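Quitar los pliegues marcados de una funda negra brillante

vecina_de_dernham
11 ene 2023

Buenas a todos. Compré en mayo una funda negra de vinilo, de esas con brillo, y la tuve doblada en un cajón hasta ahora, así que os podéis imaginar cómo ha salido: toda llena de cuadros marcados. La quiero poner debajo de una bandeja blanca grande. ¿Cómo la aliso sin estropearla? Me da miedo la plancha, que ya me cargué un mantel.

taller_kozma

Secador y paciencia.

rincon_ganov

Hola, guapa, a mí me pasó lo mismo con una parecida y te cuento con calma. La plancha ni tocarla (yo lo intenté y se me quedó una marca mate preciosa). Extiéndela en una habitación templada, déjala dos días y luego pasa el secador a temperatura media por el revés, en una esquina primero, estirando con la mano. Para otra vez, enróllala en un tubo de cartón con una toalla vieja. Negro y blanco juntos:

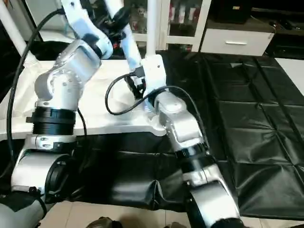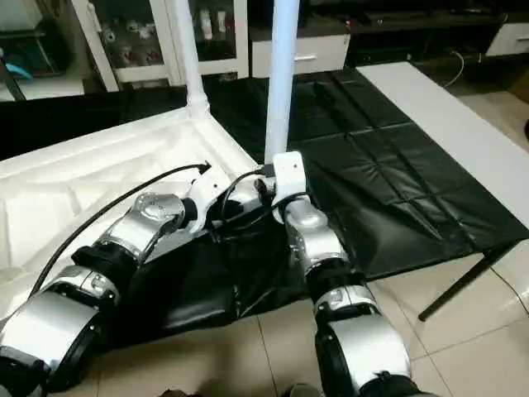
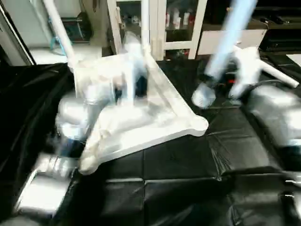
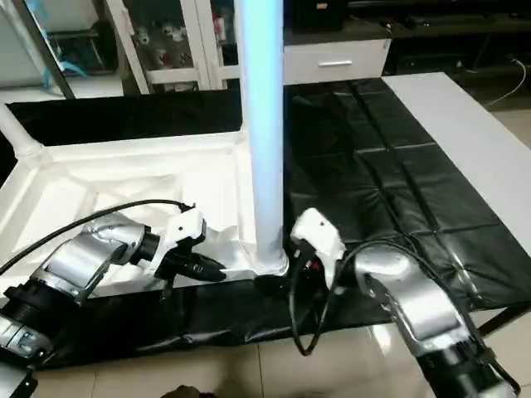 Y una cosa más, que siempre me enrollo: si después del secador te queda alguna raya, no te agobies, vuelve a pasarlo al día siguiente, 5 minutos como mucho en cada zona. Para limpiarla, paño húmedo con una gotita de jabón neutro y secar enseguida, que si no quedan cercos. ¡Ya nos dirás qué tal!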